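Bench notebook - Perico teardown kit, trial unit
January, entry started 09:40

Perico kit on loan from Tikley, to be judged against our own disassembly routine before the Dustville line asks for a decision. Supplied: finger set, fixture files, the motion library and a licence for 100 running hours. Arm is ours. The quote stands at 914 per month with support, 768 without. Tumelo wants a recommendation on which, if either.

Scope for this round is the memory and socket area of a server-type board in a tower chassis. Drive removal is left for later. Paavo has a separate page on that.

Set-up notes

Tower on its side on the slotted platform, board facing up. Kit manual assumes the board origin is taught from two corners of the chassis. I taught it from the board instead, as the chassis wall flexes when leaned on. Manual gives no method for this, so I used the battery holder and a mounting screw as references. Repeatability was good enough to go on with. To be measured properly with the dial gauge when Mandla brings it back.

Wrist camera calibration went through at the second attempt. The first failed on glare from the platform. Turned the overhead lamp down and it passed. The calibration screen reports only pass or fail, no residual. Have asked Tikley whether the number can be exposed.

Approach to the memory slots

Library has a "slot end" routine which looks for the latches and works out the slot axis from them. It expects all latches to be one colour and has a single threshold for it. With a mix of light and dark latches it found the light ones and ignored the rest, so the pitch came out at double. Changed the detector to use the slot body edges. Edileuza has the patch and will tidy it up.

Clearance is the larger problem. The fingers are thick at the root and the housing hides the lower part of the socket bracket from the wrist camera when the tool is low. Anything to be located in that area has to be located from higher up, then approached blind. Fontana's fingers are slimmer but we have no price for them.

Socket lever

Not attempted. The routine for it is listed in the manual as "preview" and asks for a force limit that our controller takes in different units. Bongani to check the conversion before anyone runs it.

Faults
- Motion library stops without a message if the cable bundle loads the wrist past its limit. Happened on 2 of the morning's moves. Rerouted, fine afterwards.
- Pause button on the pendant page does nothing in teach mode.
- Fixture plate drawing is short of one hole compared with our slot spacing. Redrawn locally. 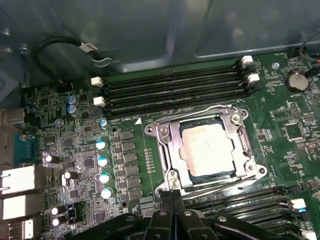
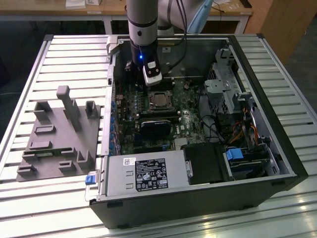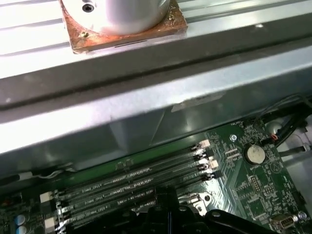 Socket and memory area from the wrist camera (first and third); second is the arm over the open tower, fixture plate to the left.

14:20 - Provisional view: licence without support is not worth having while the latch detector needs patching. Ask Tikley for the supported price on a shorter term. Bongani has the controller manual.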